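Facilities and Systems Newsletter
March

Moving the Plarnham machine room to a higher supply air temperature

The Plarnham machine room has run at the same supply air setpoint since it opened. The value was chosen for a generation of disk arrays that left the building years ago, and it was never revisited. Over the winter the systems group and the building engineers at Simbridge reviewed the setpoint, the airflow and the humidity band together. This item summarizes the changes and what departments with equipment in the room need to do.

Background

Most current servers are specified for inlet temperatures well above what the room delivers. Supplying colder air than the equipment requires has a direct cost in compressor hours and an indirect one in humidity control. When coil temperature falls below the dew point of the return air, the coil removes water from the air, and the humidifiers then put it back. In January both were running at once on most days. Lamduan Thammasiri pulled the controller logs and found 116 hours in which a cooling unit was dehumidifying while the humidifier next to it was adding moisture. The two units had sensors that disagreed, and each was correcting for the other.

Both sensors have been recalibrated. The four perimeter units now take their humidity control from a single averaged dew point reading in the return plenum, and the relative humidity settings on the individual units have been disabled. Please do not re-enable them from the front panel. If a unit displays a local humidity alarm, report it and leave the unit alone.

Airflow

Raising the setpoint without correcting airflow would have pushed a few racks over their limits. The survey in February found three kinds of fault.

The first was recirculation through empty rack positions. Air leaving the back of a server was returning through open slots and re-entering at the front, in the worst case 5 degrees warmer than the air coming up through the floor. Blanking panels have been fitted in rows A through D. Row E is waiting on a delivery of the narrow panels that fit the older Kinar cabinets.

The second was leakage through cable cutouts in the raised floor. Air escaping behind a rack does no useful work and lowers the underfloor pressure for everyone else. Brush grommets were installed at every cutout that could be reached without disconnecting anything. The remaining cutouts will be done row by row as outages allow.

The third was misplaced perforated tiles. Several had been moved into the hot aisle, probably by people working behind the racks who wanted cooler air for an hour. They have been moved back. Tile positions are now marked on the floor plan by the door, and Waraporn Suksawat keeps the master copy. Requests to move a tile go to her.

With these corrections made, underfloor pressure rose enough that fan speed on the perimeter units could be reduced. Fan power varies with approximately the cube of speed, so a modest reduction is worth having. The building meter recorded 2,986 kilowatt-hours less for the cooling plant in February than in January. Part of that is due to the shorter month and to milder weather, and we will not quote a savings figure until a full season of data is available.

Setpoint schedule

The supply temperature is being raised one degree at a time, with two weeks between steps. Each step is made on a Tuesday morning, when staff are on site and the weekend backup load has cleared. After each step Anoma Navaratnam reviews inlet readings from the rack sensors at top, middle and bottom positions. A step is reversed if any inlet sensor stays above the agreed limit for more than 15 minutes.

Two steps have been completed. The first caused no alarms. The second caused one, at the top of rack C7, where a side-vented network switch was drawing exhaust air from its neighbor. A baffle has been fitted and the reading has returned to the normal range.

Component temperatures

Several departments asked whether warmer supply air would shorten processor life. Inlet temperature is only one term in the calculation. The temperature of the processor depends also on airflow across the heatsink, on the load, and on the thermal resistance between the heat spreader and the heatsink base. That last term is easily overlooked and can vary a good deal between machines of the same model. 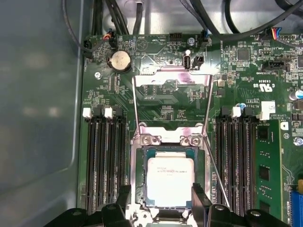 A thin, even layer of thermal compound and uniform mounting pressure matter more at the processor than one degree of supply air. Where a single server reports core temperatures well above its neighbors under the same load, the likely causes are dried compound, unevenly tightened heatsink screws, a failed fan, or a missing air shroud. None of these can be corrected from the room side. Before requesting a cooler location, owners should compare the suspect machine against another of the same model, with matching firmware and fan profile, and include both sets of readings in the request.

Fan profile also affects the power figures. Many servers increase fan speed once inlet air passes a threshold set in firmware, and beyond that point the energy saved at the cooling plant is spent again inside the rack. The Kaewmanee cluster nodes reach this threshold sooner than anything else in the room. Their power draw is being logged separately, and the schedule will stop one degree below the point at which their total consumption begins to rise.

What departments need to do

Fit blanking panels in any position left empty after equipment is removed. A stock of 200 single-unit panels is kept in the cabinet outside the staging area. Take what is needed and note the rack number on the sheet.

Check that alarm thresholds in your own monitoring reflect the manufacturer's limits. Several systems were still set to alert at the old room temperature and sent messages after the first step.

Route cables clear of exhaust vents, and remove any that are no longer connected at both ends.

Tell us before installing equipment that vents from side to side or from back to front. It can usually be accommodated with a duct kit, but not in row C.

Questions on the schedule should go to Pacita Salazar. Questions on rack sensors, including requests for read access to the inlet data, should go to Kamonchanok Kaewsai. The floor plan and the current setpoint are posted inside the machine room door and updated after every step.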